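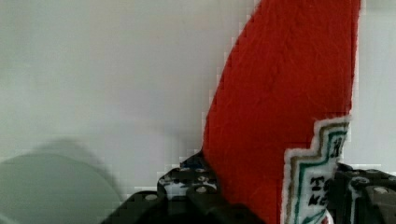 Naheed Usmani: you keep writing "hands off" in the log and I don't think it means what the shift thinks it means. Last week I had my hands on that table more than I did when we sorted everything ourselves. The picking is gone, fine. The laying out is new work and it isn't on any sheet. Can we put it on a sheet?

Agreed, and it is on one as of today. See item 3.

July 13, 2025
Returns bench, play kitchen line
Continues the Pleronmont notes from February

1. Status

Arm is on the third table layout. Task unchanged: take loose play food and cookware from returned sets, one piece at a time, and place by type for repacking. Pan, spatula, colander, bowl, plate, mug, fruit, bottle. Felt pieces are in the same stream as the hard ones now, at Villalobos' request. They repack both in the same carton and did not want two passes.

Run was set for 500 picks. Logged 498. The two missing ones fall where the log file rolled over, so I am treating them as lost and leaving them out of the rate.

Interventions: 16. An intervention is any time a person reached onto the table or pressed resume, including when the arm would probably have recovered. The February numbers used a looser rule (resume presses only) and should not be compared with these. I have marked the old table to say so.

2. Felt

Closing to a fixed width works for hard plastic and does badly on felt. Set the width for the plastic and the felt slides. Set it for the felt and the hard pieces go off at an angle. Changed to closing on motor current with a short hold before lift. Hold is long enough that you notice it from the operator stool. Two people asked me if the arm had stopped.

Wrist view is still the better check for felt. From overhead the fingers hide the contact. At the wrist you get the label and the finger edges in one view and can tell whether the piece is seated. The image is blocky along red edges, which I put down to compression. Bitrate raised on the spare unit, not yet on this one. Until then, do not use the outline of anything red for width estimates.

To do: ask Grelero whether the finger pads come in something softer. Their part list shows one hardness only.

3. Who does what now

Before (hand sort, two people, one bench): tip out the return bag, sort by type, check for damage, count, repack. Some 1,440 pieces across a full day with both people on it, going by the old tally sheets.

Now (arm plus one person): tip out, spread so nothing is stacked, arm sorts, person checks for damage, person repacks. The second person has moved to the wash station, which was short anyway.

Spreading did not exist as a step. When you sort by hand you pull from the heap. The arm can pull from a heap too, badly, so we spread for it. Naheed timed herself doing this on several bags and the time varies by bag more than I expected. Long-handled items are the worst, because they land across other things and have to be lifted clear. I have added a line for it on the shift sheet with start and stop columns. Please fill both in. A start time alone is no use to me.

Damage check has moved too, and I did not plan that. In hand sorting the check happens while the piece is in your fingers. Cracked rim, split seam, you feel it before you see it. With the arm doing the pick, nobody handles the piece until repacking. A few split seams got as far as the carton in the first week. For now the repacker turns every piece over once. That puts back part of the time we took out, and it should be counted against the cell when Villalobos asks for the rate.

4. Table
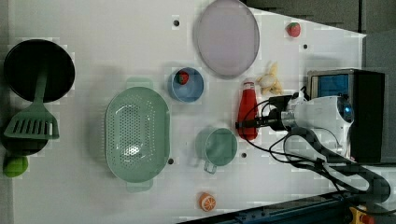

Iqra Arain

Layout as used for the mixed trials. Points for whoever sets up next:

Spatula over the pans is deliberate. It is the crossed-handle case from item 3. If you clear it, the run is easier than real returns and the number means nothing.

Strawberry goes in the light blue bowl for the nested case. Arm should take the fruit first and leave the bowl where it is.

Ketchup approach comes in from the right. Keep the mug where it is, to the lower left of the bottle, handle toward the near edge. With the mug farther up, the planner picks a longer way around and the cables drag over the tabletop. Cable loop still hangs lower than I like. Sarnero clip kit is on order. Do not tape it, the tape left residue last time and small fruit sticks to it.

Screw holes in the top show up as dark spots to the detector. It proposed a pick on one of them twice in the first layout. Masked in software. If the table is moved or turned, the mask has to be redone, otherwise it will be hiding the wrong places.

5. Staffing

Question from the shift meeting, written down so it gets a proper answer: does the one person at the cell have to stay on the stool? Currently yes. With 16 interventions in the run, and no pattern to when they come, there is no stretch long enough to send someone to another bench. So the cell ties up one person at low load. Two of the operators said this is more tiring than sorting, mainly the waiting and listening for the stop tone. I think that is a fair complaint. Options:

a) Queue the failures. Arm skips a piece it can't take, goes on, and leaves the leftovers for one visit at the end of the bag. Most interventions here would fit that.
b) Rotate the stool every hour. Needs no engineering, can start right away.

Doing b now. a needs a change to the stop logic, and I want the missing log lines explained first.

Also moved the stop button to the left side of the stool. Naheed and one other operator are left-handed and were reaching across themselves for it.

6. Open

Bitrate on wrist unit.
Pad hardness, Grelero.
Log rollover.
Spreading times, need a full week of sheets before I'll quote anything.
Repack check: try it at the wash station instead, where pieces are handled one by one already. Ask Naheed.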